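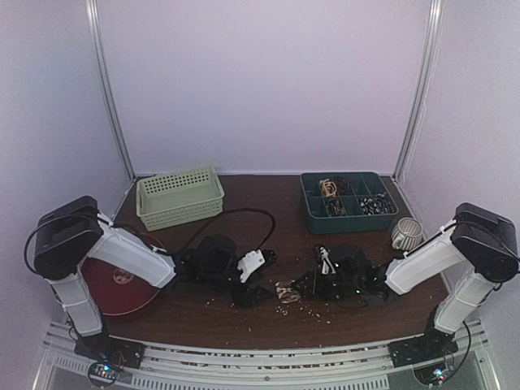

Zireo abre em agosto a recolha de exemplos para o projeto Flokov

Dois braços, uma mesa de madeira e muitas migalhas: equipa de Multulville quer ensinar um sistema a arrumar e limpar a partir de demonstrações feitas por pessoas

MULTULVILLE, agosto – O laboratório Zireo anuncia o arranque da segunda fase do Flokov, o projeto em que operadores humanos conduzem dois braços robóticos por tarefas domésticas simples e guardam cada tentativa como exemplo para um sistema de aprendizagem. A primeira fase terminou com 900 demonstrações gravadas. Para a segunda, a equipa preparou 23 tarefas novas, quase todas à volta da mesa: juntar restos de comida, passar objetos para um cesto, separar peças miúdas por compartimentos, pôr um prato no sítio.

"Estávamos desejosos de chegar às migalhas!", conta Frøydis Dalen, coordenadora do Flokov. "Um prato tem uma borda, agarra-se e já está. Uma bolacha esfarelada muda de forma cada vez que se lhe toca, e cada operador resolve o problema à sua maneira. Há quem empurre tudo para o meio primeiro, há quem vá aos pedaços maiores e deixe o resto para o fim. Queremos as duas maneiras nos dados, e mais as que ainda não nos ocorreram."

Na bancada, os dois braços estão montados junto à borda da frente, um de cada lado, com as pinças viradas para o centro. Ao fundo ficam um cesto de plástico verde-claro, um prato vermelho-escuro e um tabuleiro com divisórias onde se separam elásticos, parafusos e um rolo de cabo preto. A disposição dos objetos muda entre sessões, e os operadores recebem apenas uma frase com o objetivo, sem indicação do caminho a seguir.

As sessões começam às 9h e duram o tempo que o operador quiser, com uma pausa obrigatória a meio. Cada demonstração é revista por outra pessoa antes de entrar no conjunto. As tentativas falhadas também ficam guardadas, com uma etiqueta própria: uma peça que escorrega da pinça e é apanhada à segunda vale muito para quem estuda a recuperação de erros.

Essa decisão partiu de Vilgot Blomqvist, responsável pela anotação. "No início apagávamos tudo o que corria mal e ficávamos com uma coleção lindíssima de movimentos perfeitos. O sistema treinado com ela era bom até ao primeiro deslize, e depois parava. Fomos aos discos de reserva e recuperámos 143 tentativas que tinham sido postas de lado. Foi uma semana comprida, mas divertida."

A novidade técnica desta fase chama-se Um, a ferramenta de anotação desenvolvida no laboratório por Soon-im Ahn. Com ela, o operador marca em voz alta o princípio e o fim de cada gesto enquanto trabalha ("pegar", "largar", "outra vez") e a gravação sai já dividida em segmentos. O revisor corrige os limites quando é preciso. Nos ensaios internos, a revisão de uma demonstração passou a levar cerca de 2 minutos.

"A parte mais bonita é ouvir as pessoas", diz Soon-im Ahn. "Falam com as pinças, dão-lhes os parabéns, ralham com elas. Tivemos de ensinar o Um a ignorar os ralhetes."

O Zireo procura agora operadores residentes em Multulville, sem necessidade de experiência em robótica. A formação decorre no próprio laboratório e inclui algumas demonstrações de treino, que não entram no conjunto. Canhotos são especialmente bem-vindos, porque estão pouco representados na primeira fase.

As inscrições fazem-se na receção do laboratório ao longo do mês de agosto.

Contacto para a imprensa: Nuala Tierney, comunicação, Zireo, Multulville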